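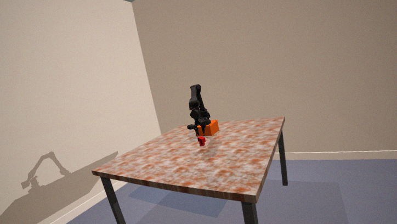 Skuler's default room, arm with fingers pointing down near the red part.

Home Reviews Software Forum Contact

Skuler 9 desktop arm simulator
Reviewed by Amos Mahmoud

Lodell sells Skuler as a way to test arm programs before they go near real hardware. I ran it through most of April on a mid-range office PC. Setup was easy and the joint controls are good. The stop function has a fault that buyers should know about.

I ran a short pick routine 1,453 times and sent a stop command during each descent. In 18 of those runs the log said STOPPED while the joint values kept changing. The arm went on down until the fingers met the table. On a real arm that could mean a bent gripper or a hurt hand.

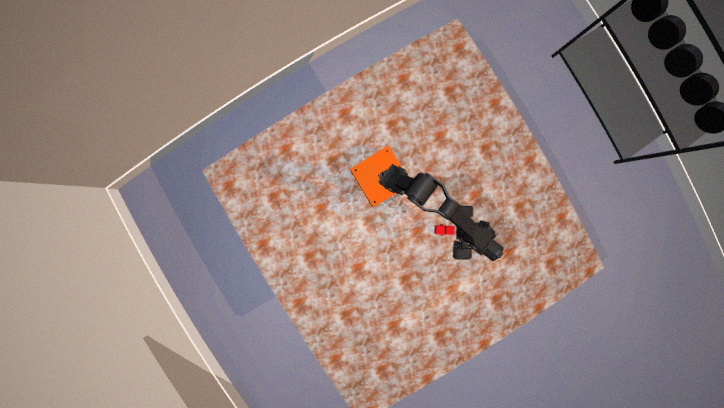 Overhead view, two red blocks next to the forearm.

The overhead view is useful for checking reach, but it gives no stop warning either. I had to read the joint log line by line. Turning off the Gostik motion smoothing plug-in cut the failures to two in a second set of the same size, so I suspect a timing problem between the two. Lodell support confirmed the bug and gave no date for a fix.

Rendering is decent and the shadows help with judging height. The manual is thin on errors.

Fine for learning joint moves. Do not use it to sign off a stop routine until this is patched.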